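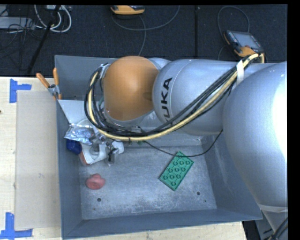
Tudside Technical College
Storage and Packing of Small Goods
Handout for Unit 4: Mixed contents in open bins

Reading for this unit: the Wurnthorpe bin sheets, sections 3 and 4. Bring the handout to the bench session in the Kavanagh building. Spare copies are kept in the tray by the door.

4.1 Scope

Unit 3 dealt with bins that hold a single line of stock. In this unit a bin holds several unlike items at once: boxes, bags, foil packets, blocks, tubes, soft goods. The bin is open at the top, has solid walls and a flat floor, and stands on a bench or table while it is being filled or emptied. Lidded crates, divided trays and hanging storage are left to Unit 6.

The terms below are used in the bench session and in the written test.

Mixed bin. An open container holding two or more kinds of item with no dividers.

Footprint. The area of floor an item covers in the position it is lying in. A carton has three possible footprints on its flat faces, and a soft packet has no fixed footprint.

Cover. The share of an item, seen from directly above, that is hidden by other items. An item with no cover is called clear.

Wall item. An item touching one wall. An item touching two walls is a corner item.

Settling. Movement of the contents after placing, caused by carrying, knocks, or the removal of something that was giving support.

Reach. The open space needed above and beside an item to lift it out without shifting its neighbours.

4.2 The bin itself

Metal bins keep their shape under load and have a constant inside size from rim to floor, apart from any taper and the radius at the corners. Measure inside dimensions at the floor. Catalogue figures are often taken at the rim, and on a tapered bin the difference decides whether a last carton goes in flat or has to stand on edge.

Grey or bare metal gives poor contrast against silver and white packaging. Where contents are mostly foil or pale card, a dark matt liner makes checking faster. A liner also cuts noise and stops hard items from sliding. It must lie flat to the corners. A curled liner takes up floor area and hides thin items underneath.

Put the bin down squarely on the bench, fully supported. A metal base with a rolled edge will mark a timber top if it is dragged, so lift it to move it. Students using the Filetti bins should check the rim for burrs before the session and set aside any bin that catches a cloth drawn along it.

4.3 Classes of item

Items are sorted into four classes by how they behave when placed and when lifted.

Class A, rigid and flat-sided. Blocks, cartons, cased goods. These stack and butt together, and they can be used to hold other items in position. Their weakness is that they fit tightly against walls and leave no room for the fingers.

Class B, rigid and round. Tubes, jars, cans on their side. These roll until stopped. Place them against a wall or between two Class A items. Never use one as a support.

Class C, flexible with some body. Filled bags, wrapped soft goods, stuffed packets. These take the shape of the space around them. They hold position well but spread when loaded from above, and may push lighter items aside.

Class D, thin film and foil. Snack packets, sachets, crinkled wrap. Very light for their size. They ride on top of whatever is below and are easily trapped when something is put down beside them. A sealed packet with air inside will rise again after being pressed. A foil surface also gives bright patches under overhead light, and its outline can be hard to judge where it lies against bare metal.

Some goods fall between classes. A carton with a crushed corner is still Class A for packing, but it should go on top and be noted on the bin sheet. A pouch with a rigid insert is handled as Class C.

4.4 Order of filling

The working order is heavy to light and rigid to soft.

Place Class A items first, largest footprint down, starting in the far corner and working towards the front. Leave a finger gap on at least one side of each. Class B goes in next, along a wall. Class C fills the remaining floor. Class D is laid on top, flat, and is never folded to fit.

The order is changed in one case. If the pick list shows which goods are wanted first, those goods go in last whatever their class, provided that nothing beneath them is fragile. Record the change on the bin sheet in the column headed "order".

Filling stops at the fill line. On bins without a marked line, take it as one finger joint below the rim. Goods above the rim are the main cause of crushing when bins are stacked, and a stacked bin puts its whole weight on the highest item.

4.5 Clusters and empty floor

Contents of a part-emptied bin rarely stay spread out. They collect at one side or in one corner, usually the lower side if the bin has been carried by one handle. The result is a cluster with cover on most items and a large area of bare floor beside it.

A cluster against a wall is slower to empty than the same goods lying apart. Corner items are the worst case: two sides are closed off by the bin and the other two are often closed off by neighbours, which leaves only a lift from the top. A smooth-faced Class A item in that position may have to be tilted out by one edge.

Three methods are in use.

Clear from the top. Remove each clear item in turn, lightest first, and stop when the wanted item is exposed. This is the default.

Draw out. Slide the wanted item or its neighbour across to the bare floor, then lift it from there. Suitable for Classes A and C. With Class D the film may tear at the seal.

Re-lay. Take the whole cluster out, put it on the bench and fill again in the order given in 4.4. Slowest for a single pick, but quicker overall when several picks are still to come from the same bin.

Shaking or tipping the bin to spread the contents is not allowed. It marks cartons, turns labels face down and leaves Class B items on the move.

4.6 Checking contents by eye

A mixed bin is checked from directly above and then from one side, at the low end of the wall. The view from above gives cover. The side view shows thin or dark items lying against the near wall, which are the ones most often missed in a quick check.

Colour is a useful first guide but a poor proof. Two goods from the same maker may share a colour, and a strong colour under a foil packet can show at the edge and be taken as part of the packet. Confirm by label or by shape. Where neither can be seen, the item is entered as "present, not confirmed" and not under the name of the item expected.

Light from one side casts the shadow of the wall across part of the floor. Move the lamp before moving the goods.

4.7 Worked case

A bin on the Wurnthorpe sheet is loaded with 6 items: two cartons, a jar, a bag of cloths and two foil packets. The heavier carton has a mass of 200 g more than the lighter. The pick list calls for one foil packet first and the lighter carton second.

Filling: heavier carton in the far corner, lighter carton beside it with a finger gap, jar along the side wall, bag of cloths at the front, both packets on top. No change of order is needed, as the first pick is already Class D and lies uppermost.

First pick: either packet if both are the same line. If they are different lines, read the label before lifting. The other packet is then checked for settling.

Second pick: the remaining packet may lie partly on the lighter carton. Lift it clear and lay it on the bag of cloths. Grip the carton at the finger gap and at the opposite face. With the lighter carton gone, the heavier one keeps its place, being held by two walls. The jar can roll into the gap if it was stopped only by the carton, so close the gap with the bag of cloths before the bin is moved.

A common error in past answers was to place the jar between the cartons. The jar is held well at first, but the second pick removes one of its supports.

4.8 Bench session

Work in pairs, one bin to a pair. Fill from the supplied list, complete the bin sheet, then exchange bins with the next pair and empty theirs in pick order. Note every item that had to be moved to reach another – these are counted as extra moves. An item put back in its old position counts once, and an item moved to a new position and later moved again counts twice.

Hand in the bin sheet with the extra moves totalled at the foot. Return the goods to the shelf by class, with foil packets in the top tray, and leave the liners flat under the bench.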